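Storage for Small Parts: The Sasto Long Bin and Companion Tray
Product review, Crabtree Equipment Bulletin

Schools, clinics and community workshops continue to ask this bulletin for a clear storage container that is long enough to be useful and shallow enough that small articles do not end up buried. The Sasto Long Bin was submitted for review together with the blue plastic tray that the firm sells as its companion. Both were used in the Crabtree materials room and at the Durnivberg branch over one school term.

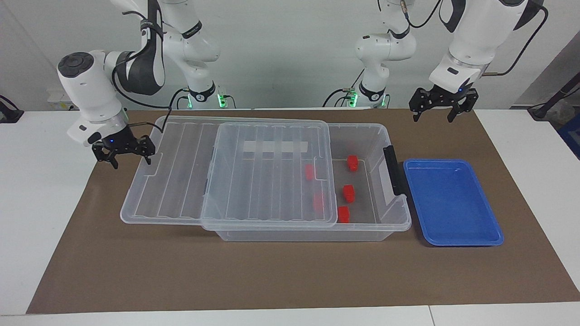 Page 137

The bin is rectangular and shallow, with ribbed transparent walls. The lid is a separate transparent panel with raised parallel ribs. It has no hinge and no tether, so it may be lifted away entirely or slid partly aside to leave one end open. Staff at Durnivberg came to prefer the second method when returning blocks to storage, as the lid stayed close at hand and took up no additional table space.

A separate lid can also be misplaced. The materials room mislaid 2 lids during the term, and both were later found under other bins of the same series. Marking the lid and the bin with matching labels is recommended for any room holding more than one set.

Contents can be checked without opening the container. The ribs do distort the view somewhat, and printed cards stored in the bin were difficult to read through the lid. For solid, brightly colored articles the difficulty does not arise. A set of five red blocks could be confirmed complete from a standing position.

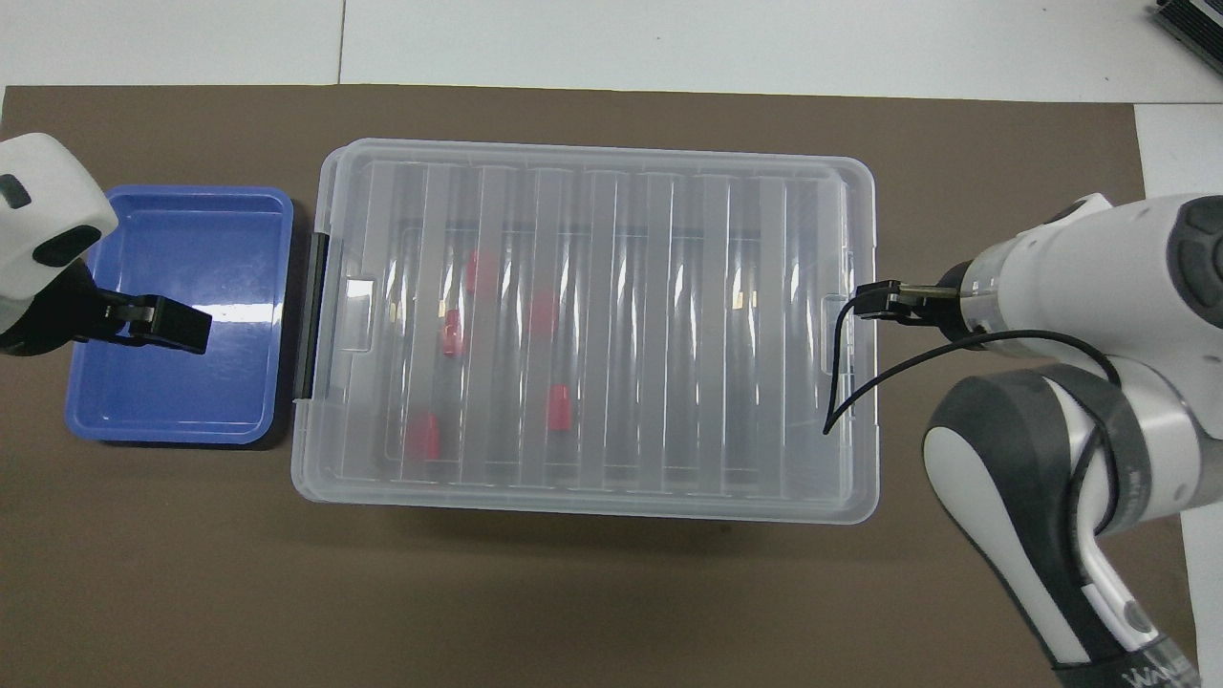 Sasto Long Bin, lid closed, with five red pieces inside; companion tray at left.

The tray is open, shallow and smooth inside, with rounded corners and a raised rim. It wiped clean easily and showed no staining at the end of term. The glossy floor does reflect overhead lighting, and users who sort very small or pale articles may find this tiresome. The tray does not nest inside the bin — an odd decision for two products sold together — and shelf space must be allowed for each.

Both pieces were used on a brown table mat. On a bare table the bin tended to slide when the lid was pressed down at one end. A mat corrected this fully.

The Hostevon bin reviewed last October has a firmer closure and remains the better choice for transport. For storage that stays in one room and is opened many times a day, the Sasto bin is easier to use. It is recommended for that purpose. The tray is satisfactory, but purchasers who already own a tray of similar size have little reason to replace it.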